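Visita à linha de montagem e ao laboratório de radiofrequência da Tasa

A Tasa abriu em maio as instalações onde monta e ensaia routers LTE e terminais de acesso fixo sem fios. Estive lá um dia inteiro, integrado num grupo de técnicos de operadores regionais e de integradores. O que segue são as notas tiradas durante o percurso, passadas a limpo e ordenadas por zona. Ficaram de fora os preços, que a empresa só discute com proposta formal, e dois protótipos sobre os quais foi pedida reserva.

Recepção e enquadramento

O início estava marcado para as 9h00. Entrega de documento, registo dos números de série dos portáteis, pulseira antiestática e calcanheiras condutoras para quem ia à linha. Os telemóveis seguem em modo de voo a partir da segunda porta, por causa dos ensaios radiados.

A apresentação foi feita por Narendra Vishwakarma, responsável pela validação de hardware. Explicou a divisão de trabalho: o projecto das placas é da Tasa, as antenas externas vêm da Randwood, e o firmware de base é mantido em conjunto com a Kushwaha, que fornece também a plataforma de gestão remota. O módulo rádio é comprado já certificado. A Tasa integra-o numa placa própria com o processador de rede, a alimentação e o comutador Ethernet.

A gama actual tem dois equipamentos. O primeiro é um router de interior de categoria 12, com débito teórico de 600 Mbit/s no sentido descendente, agregação de três portadoras e 256-QAM. O segundo é uma unidade exterior de categoria 7, alimentada por PoE, destinada a zonas rurais onde o sinal dentro de casa não permite uma ligação estável. A unidade exterior usa duas antenas de polarização cruzada e vai fixa em mastro ou parede. Ambos partilham o mesmo firmware, com perfis distintos.

Montagem de placas

A linha SMT é curta: impressora de pasta, inspecção de pasta a três dimensões, duas máquinas de colocação, forno de refusão e inspecção óptica automática. O perfil térmico do forno é verificado no início de cada turno com uma placa instrumentada com termopares. Perguntei pela taxa de rejeição na inspecção óptica e a resposta foi que a maior parte das rejeições são falsos positivos em conectores U.FL, cujo corpo reflecte de forma irregular. Está em curso um ajuste da iluminação lateral.

Depois da refusão, a placa recebe à mão o conector de alimentação e os dois SMA, soldados por onda selectiva. As blindagens metálicas sobre a zona rádio são de duas peças, com moldura soldada e tampa de encaixe. A opção encarece o conjunto mas permite abrir a blindagem para reparação sem ar quente, e o pessoal da assistência insistiu nela.

O teste eléctrico é feito em cama de pregos com 292 pontos de contacto. Verifica tensões, consumo em repouso, continuidade do barramento do leitor de SIM e resposta do processador por JTAG. No mesmo posto é gravado o carregador de arranque e são escritos os endereços MAC. O IMEI já vem no módulo e é apenas lido e associado à placa na base de dados de produção.

Calibração e teste funcional

Cada router passa por uma caixa blindada ligada a um emulador de estação base. O equipamento regista-se na rede emulada, executa uma transferência em cada banda activa e mede potência de transmissão, sensibilidade e taxa de erro de bloco. A sequência percorre primeiro as bandas baixas. Há 12 caixas em paralelo, e o posto é o ponto de estrangulamento da linha, dado que o teste rádio demora mais do que qualquer operação anterior.

O Wi-Fi é testado na mesma caixa, com uma sonda de acoplamento próximo. A potência conduzida não é medida em todas as unidades; só por amostragem, com abertura do equipamento. Um dos visitantes observou que uma antena interna mal encaixada pode passar no teste por acoplamento se a sonda estiver demasiado perto. Vishwakarma confirmou que isso aconteceu num lote inicial e que o limite inferior de aceitação foi entretanto apertado.

Câmara anecóica

A câmara é pequena, do tipo semi-esférico, com anel de sondas e mesa rotativa. Serve para medir TRP e TIS nas frequências de interesse e comparar revisões de antena. As medições de certificação são feitas fora, num laboratório acreditado.

Assistimos a uma medição de TIS na banda 20, com o router de interior em posição vertical. O procedimento é lento, como em qualquer ensaio deste tipo: a potência do emulador desce até a taxa de erro cruzar o limite, a sonda muda, o processo repete-se. Os resultados foram mostrados em gráfico polar, com um nulo evidente na direcção traseira, do lado dos conectores. O manual de instalação pede que essa face fique voltada para o interior da divisão, indicação que na prática é pouco seguida porque é também o lado dos cabos.

A Randwood tinha na sala ao lado duas amostras de painel exterior para a unidade de categoria 7. A diferença entre elas está no isolamento entre polarizações. O valor mais alto melhora o desempenho em MIMO quando há linha de vista para a estação, situação em que a diversidade do canal é baixa e a separação depende quase só das antenas. Em ambiente com muita reflexão o ganho desaparece. A decisão sobre qual das versões segue para produção ainda não estava tomada.

Ensaios ambientais

Duas câmaras climáticas, uma delas com controlo de humidade. A unidade exterior faz ciclos com arranque a frio no patamar inferior e transferência contínua no patamar superior. O firmware reduz primeiro a potência do Wi-Fi de manutenção, depois o número de portadoras agregadas, e só no último nível desliga o rádio. Pedi para ver o registo de um ciclo completo. A passagem de três para duas portadoras é visível no débito como um degrau limpo, sem perda de sessão.

O ensaio de estanquidade usa bicos rotativos numa cabina em aço. O ponto fraco histórico destes produtos é o bucim do cabo Ethernet, que na revisão actual aceita um conector RJ45 já cravado. O vedante é bipartido. Vi um instalador do grupo montá-lo sem instruções e ficar com uma das metades invertida, o que foi devidamente apontado pelo técnico presente.

Casa de ensaio

A parte da tarde decorreu num apartamento mobilado, no mesmo complexo, onde se mede a cobertura Wi-Fi em condições domésticas. Tem sala, cozinha, corredor e dois quartos, com paredes divisórias em tijolo e uma em gesso cartonado. Os pontos de medição são fixos e repetidos a cada versão de firmware.
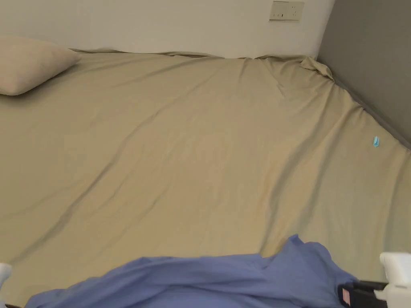
A plataforma de gestão da Kushwaha recolhe RSSI, MCS negociado e taxa de retransmissão de cada cliente, e a aplicação de visualização, de nome Edumwood, sobrepõe esses dados à planta. A versão que vimos era a 7. Aceita plantas em PDF e em DXF, mas a escala tem de ser introduzida manualmente a partir de uma distância conhecida. A interpolação entre pontos ignora as paredes, e por isso o mapa de cores deve ser lido com prudência longe dos locais medidos.

O router foi colocado na sala, sobre um móvel baixo, e depois numa prateleira do corredor. Em 5 GHz a mudança beneficiou claramente o quarto do fundo; em 2,4 GHz a diferença ficou dentro da variação normal entre passagens. A comutação de banda dos clientes mostrou um comportamento menos bom: um portátil manteve-se em 2,4 GHz depois de regressar à sala, com sinal forte disponível em 5 GHz. O router envia pedidos de transição 802.11v, que o cliente pode recusar. A Kushwaha tem em preparação uma política de desassociação forçada após recusas sucessivas, desactivada por omissão.

Foi também demonstrado o assistente de posicionamento da unidade exterior. O instalador orienta o equipamento e lê no telemóvel RSRP, RSRQ e SINR com actualização rápida. A indicação principal passou a ser o SINR, com base no argumento de que a maximização do RSRP leva muitas vezes a apontar para uma célula mais próxima mas saturada. Concordo com a mudança. Falta a possibilidade de fixar a célula pelo PCI no próprio assistente, função que existe apenas na interface web, no menu avançado.

Perguntas e respostas

A sessão final decorreu às 16h30. Os pontos que interessam a quem instala:

O bloqueio por banda sobrevive à actualização de firmware, mas não à reposição de fábrica.

O modo bridge atribui o endereço público a um único cliente e mantém a interface de gestão acessível por um endereço privado secundário. Em redes com CGNAT o modo bridge nada resolve quanto a acessos de entrada.

IPv6 com delegação de prefixo é suportado quando a rede móvel o entrega. Na sua falta, o router distribui o /64 recebido no contexto PDP.

TR-069 está activo de origem nos equipamentos vendidos a operadores e inactivo nos restantes. A migração para TR-369 está prevista, sem data.

A fonte da unidade exterior é PoE passivo na primeira revisão de hardware e 802.3af na segunda. As duas distinguem-se pela etiqueta, junto ao número de série. Não são permutáveis.

As peças de reposição disponíveis são a fonte, o suporte de mastro, o bucim completo e a tampa do compartimento SIM. Placas só por troca.

Ficou prometido o envio dos diagramas de radiação em formato aberto, utilizável em ferramentas de planeamento. À data em que escrevo recebi os do router de interior. Os da unidade exterior aguardam a escolha do painel.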